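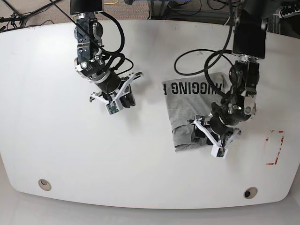 *Figure 4. Robot arms above a white table, with a folded gray T-shirt.*

## 4. Preparing and Submitting Clips

This section applies to all contributors with an active Ukico account. Contributors who submit through the Jaiswal agency desk must follow the same steps, except where a note states otherwise. Account registration and tax forms are covered in Section 2.

### 4.1 Before You Begin

Confirm that the following are in place:

- A contributor profile with a verified email address.
- The Inder upload tool, installed and signed in.
- Signed releases, saved as PDF files, for every recognizable person and every private property shown.
- The original camera files, kept until review is complete.

**Note:** A building that may be viewed freely from a public road may still be subject to restrictions on commercial use. Many castles, abbeys, and museums require a permit for filming inside the grounds. Obtain the permit before filming and keep a copy.

### 4.2 Trimming and Exporting

1. Open the original file in your editing program and remove any camera shake at the start and end of the shot.
2. Trim the clip to between 5 and 60 seconds. Pans and tilts should include a short hold at each end.
3. Remove all sound unless the clip is to be listed as "with natural audio." Music is not accepted in any category.
4. Correct exposure and white balance only. Do not add titles, borders, watermarks, or fades.
5. Export at the original frame size and frame rate. Do not enlarge an HD clip to 4K.
6. Play the exported file from beginning to end before continuing.

**Caution:** Clips enlarged from a smaller frame size will be declined. Repeated submission of enlarged clips may lead to suspension of upload rights.

### 4.3 Naming Files

File names must contain only letters, numbers, and hyphens. Begin with the location, followed by the subject and a sequence number. A valid name is `sestunham-harbor-dusk-16.mov`. Spaces, accents, and slashes will cause the transfer to stop.

### 4.4 Uploading a Batch

1. In Inder, select **New Batch** and choose the collection to which the clips belong.
2. Add the exported files. A batch may hold up to 20 clips.
3. Select **Check Files**. Any file marked in red must be corrected or removed.
4. Select **Send** and leave the program open until the status reads **Received**.
5. Write down the batch number. You will need it for any inquiry to the review desk.

**Note:** If the connection is lost, reopen the batch and select **Resume**. Do not create a second batch with the same files, as duplicates are placed at the end of the review queue.

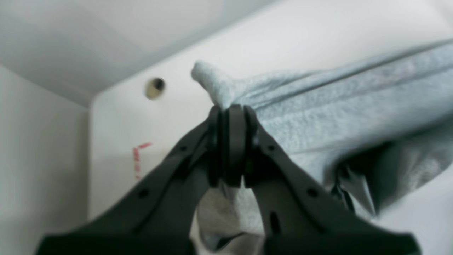 ### 4.5 Titles, Descriptions, and Keywords

Each clip must have its own title and description. Text copied across an entire batch will be returned for correction.

1. Enter a title that states the subject and the type of shot, such as "Aerial view of Sestunham lighthouse at low tide."
2. Enter a description of one or two sentences. Include the town, region, and country. Check the spelling of place names against an official map.
3. If the shot is time-lapse or slow motion, say so in the description and select the matching box.
4. Enter keywords in order of importance. Use the singular form only.
5. Select **Editorial Use** if any release is missing.

The description field accepts 2,000 characters, including spaces. Accented letters are permitted here and should be used where the local name requires them.

**Caution:** Do not include the names of camera makers, airlines, or hotels in keywords.

### 4.6 Review and Correction

Clips are reviewed in the order in which they are received. During September the queue is longer than usual, and contributors should allow additional time. Results appear under **My Batches** as Accepted, Returned, or Declined.

- **Returned** clips may be corrected and sent again under the same batch number.
- **Declined** clips may not be sent again in any form.

To request a second review, open the clip, select **Appeal**, and attach any supporting permit or release. Only one appeal is allowed for each clip.

**Note for Jaiswal contributors:** Appeals are filed by the agency desk on your behalf. Send the batch number and supporting documents to the desk, and do not use the **Appeal** button.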